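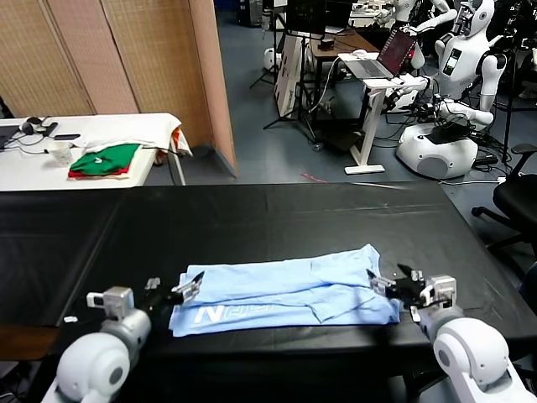
Features > Home and Work > The Laundry Problem

My grandmother could fold a shirt while talking on the phone, minding a pot of soup and telling me to get my feet off the chair, and I don't believe she ever once looked down. I thought of her a good deal in March, when I spent the better part of a week at Prumwood watching two robot arms try to do the same job with nothing else on their minds at all.

Prumwood has been working on laundry for a little over two years now, which is longer than Hrefna Juhl expected when she took over the folding team. She came from a company that made machines for packing boxes, and boxes, she told me rather wistfully over a cup of very strong coffee, are lovely. A box is the same box every time you pick it up. A T-shirt is a new thing each time it lands on the table, and if you drop it again it's another new thing, and the sleeves are never where you left them.

"People send me videos of robots doing backflips," she said. "I write back and ask if it can find the collar."

The folding itself goes by more quietly than you might imagine. The grippers come down at either side of the shirt, pinch, lift, hesitate (there is a lot of hesitating, and I found myself leaning forward in my chair every time), and lay one part of the cloth over another. When it goes well you get a long, fairly tidy rectangle, with maybe a crease running off at a slant and an edge or two that my grandmother would have had something to say about. When it goes badly you get a sort of nest. The team's best figure on my visit was 96 seconds for a single shirt, starting from a heap. I tried it myself at the next table and was done before the arms had settled on a hem, though Candela Mateos, who writes most of the control software, was kind enough to say my sleeves were crooked. They were!

What the arms have going for them is patience. Their practice log stood at 2,335 shirts when I arrived, and it went up all week long while the rest of us went out for lunch. Mateos likes to read the failures first thing in the morning, with her breakfast. Thin cotton clings to itself and comes up two layers at a time. Big printed lettering makes the fabric stiff in one spot and floppy all around it, so the fold wants to go somewhere else. Dark shirts on a dark cover are their own kind of misery.

I wanted to hear from somebody who folds for a living, so I drove out to Clemance, a commercial laundry where Aled Lewis runs the finishing room. They already have machines there, big flat ones that take sheets in at one end and hand them back squared off at the other, and he is very fond of them. But the shirts, the aprons and the odd chef's jacket still go to people standing at tables. A good folder on his floor gets through 200 pieces in an hour and spots the stains and missing buttons along the way.

Would he take a pair of robot arms? He gave it more thought than I expected. "On the night shift, maybe, if it'll do the towels and not fuss," he said. "I can't get anybody for the towels."

Back at Prumwood I passed this along to Juhl, and she wrote it down. Towels, as it happens, are next on her list, and after those come fitted sheets, a subject on which she asked me to come back next year.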